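Home | Lists | Archive by month | Search | Subscribe

Re: Van Beek bequest — acquisition paperwork for the carved ivories and the two bronzes

Feb 7, 2018
By Kwame Asante, Registrar, Caltby Museum

Dear colleagues,

I am grateful to Josué Amaral for his message to the list, and I reply here instead of privately since several other members have written to me with similar concerns. His message is quoted below, shortened where it deals with matters already settled.

> From: Josué Amaral
> To: Collections and Provenance list
>
> The statement issued by Caltby in September said that the Van Beek bequest had been "accepted in full." The word "accepted" means different things in different institutions. In mine, it means that the governing body has voted and title has passed. In others it means only that a letter has been sent to the lawyers for the estate.
>
> I would like to ask three things. First, has the museum taken title to the carved ivories, and if so, on the basis of what documents? Second, do the two bronzes have any record of ownership before they appeared in the Rollaris sale catalog? Third, if the answer to the second question is no, why were they placed on public display before the research was finished?
>
> I do not suggest bad faith. I have known the museum's staff for many years. But a bequest is a difficult thing to refuse once the label is on the wall, and those of us who advise smaller museums are asked constantly to explain why a large one has done what we tell them not to do.
>
> Josué Amaral

I will take these points in order.

On the matter of title, the wording of our September statement was imprecise. The board resolved to accept the bequest in principle. Under our collections policy, acceptance in principle permits the museum to receive, insure, store and study the objects. It does not transfer them to the permanent collection. Each object must then be put to the board separately, with a written file, and a vote recorded against its number. Of the 200 objects listed in the will, most are works on paper with a clear history, and their files have gone forward without difficulty. The carved ivories have not been put to the board. They are entered in our records as deposits, and the estate remains their legal owner.

The ivories present two separate questions, and I would ask members to keep them apart. The first is whether they may lawfully be held and moved, which depends on age, species and permits. We have permits for those that crossed a border during the collector's lifetime. The second is where they were before the family acquired them. For that we have a handwritten inventory, kept by the collector's wife, which gives a seller's name in most cases and a price in nearly all of them. It does not give earlier owners. An inventory of this sort is useful evidence of when a family held an object, and we treat it as such, but it cannot carry more weight than that.
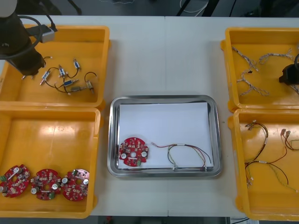

On the bronzes, the answer is less satisfactory. The Rollaris catalog describes both as "property of a gentleman" and gives no further history. We have written to the firm that now holds the auction house's papers. Their first reply stated that consignment records of that period had been destroyed. Their second, received after we supplied the lot numbers, stated that some ledgers had survived and were kept off site at Stillinholm. Our researcher has been given permission to consult them and will do so as soon as the reading room there reopens.

Members will understand that a ledger may tell us only the name of an agent. Auction houses of the time dealt frequently with intermediaries, and a name in a column is the beginning of an inquiry. Should we find no evidence that the bronzes had left their country of origin before the date set in our policy, I will recommend that they not be acquired. That recommendation would be made in writing and would be open to inspection, as all such recommendations have been since the policy was last revised.

Mr. Amaral's third question is the one on which I believe the museum was at fault. The bronzes were shown for the opening of the bequest display at the request of the executors, who wished the family to see the collection together. The label gave the name of the donor and a date of manufacture. It said nothing about the gaps in ownership history, and it used the word "gift," which was incorrect. The label has been withdrawn. The bronzes were removed from the gallery 7 days after I raised the matter with the director, and they are now in the study store, where they may be examined by appointment.

I would resist one part of the argument, however. It has been suggested on this list that objects with an incomplete history should never be displayed at all. Our view is that display with a full and candid label can serve research. On 3 occasions in recent years a visitor or a reader of our online catalog has given us information that we had failed to find in any archive. An object kept out of sight is unlikely to be recognized by anyone with a claim to it. What we should not do is display such an object in a manner that implies the questions have been answered.

The following steps have been agreed with the director:

- The September statement will be corrected on the museum's website, with the original wording kept alongside the correction.
- A list of all objects in the bequest will be published, showing for each whether it is a deposit, an acquisition, or under review.
- Photographs of the ivories and the bronzes, including bases and undersides, will be added to that list.
- No object under review will be lent, published as part of the collection, or used in fundraising.

I have been asked whether the executors could withdraw the disputed objects and sell them. They could. The museum has no power to prevent it, and the will makes no provision for the case in which an object is declined. We have asked the executors to give us notice before any sale, and they have agreed to do so by letter. I recognize that a letter is not a contract. It is nonetheless more than we had before, and I would advise any member now negotiating a bequest to have the point written into the agreement while the donor is living.

Members who hold copies of the Rollaris catalogs with prices or buyers' names written in the margins are warmly invited to contact me. Our own copy is clean. The library at Caltby will meet the cost of scanning and return postage — please write first so that insurance can be arranged.

I will report to the list once the Stillinholm ledgers have been read, whatever they contain.

Yours sincerely,

Kwame Asante
Registrar, Caltby Museum

Recent messages on this list

Deposit or loan? Standard wording for receipts
Annotated sale catalogs: a finding aid
Re: Permits for worked ivory in touring exhibitions
Van Beek bequest: questions for the registrar
Labels and incomplete ownership histories
Request for help reading a dealer's stock code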